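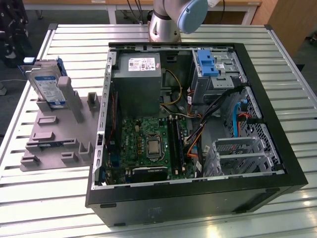

Figure 3. Desktop computer with side panel removed.

Section 4. Submitting a script to the Flundodix Reading Portal

4.1 Before you begin

The portal accepts feature screenplays, stage plays and radio plays. Novels and short fiction are handled by the Skollari office and must not be uploaded through this system. Each writer may hold one open submission at a time.

You will need:
- your member number, as shown on your welcome letter
- the finished script, saved as a PDF
- a logline of no more than 60 words
- a synopsis of one page

Note: Co-written scripts are submitted by one writer only. The other writers are added at step 5.

4.2 Preparing the file

1. Remove your name, address and agent's details from the title page. Readers assess all scripts without knowing the author.
2. Check that pages are numbered in the top right corner and that the title page carries no number.
3. Set the text in 12-point Courier. Scripts in any other typeface will be returned unread.
4. Save the file under the title of the work, without spaces or accents.

Caution: Scene numbers should be left out unless the script has already been scheduled for production. The portal treats a numbered script as a shooting draft and sends it to the wrong queue.

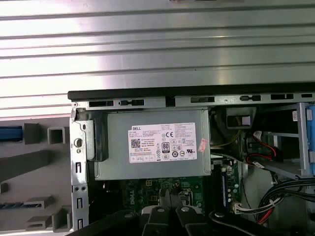 Figure 4. Power supply label inside the case.

4.3 Uploading the script

5. Sign in and choose New Submission. Enter the title, the form of the work and the names of all writers.
6. Paste the logline and synopsis into the fields provided. Formatting such as italics is not kept.
7. Select Attach Script and wait for the green bar to fill. Do not close the window during this step.
8. Read the release form in full, then type your legal name in the signature box. Pen names are recorded separately under Credits.
9. Choose Submit. A receipt number will be sent to your email address.

Note: A submission may be withdrawn at any time before a reader is assigned. After that point, the reading fee is not refunded.

4.4 After submission

Readers' reports are returned within 21 days. Scripts recommended for the Tsuji Fellowship receive a second reading - the writer is told of this by letter and need take no further action. Revised drafts are not accepted while a reading is under way.

Questions about a report should be addressed to Anselmo Bravo, Script Registrar, quoting the receipt number. Requests to change a reader's recommendation will not be considered.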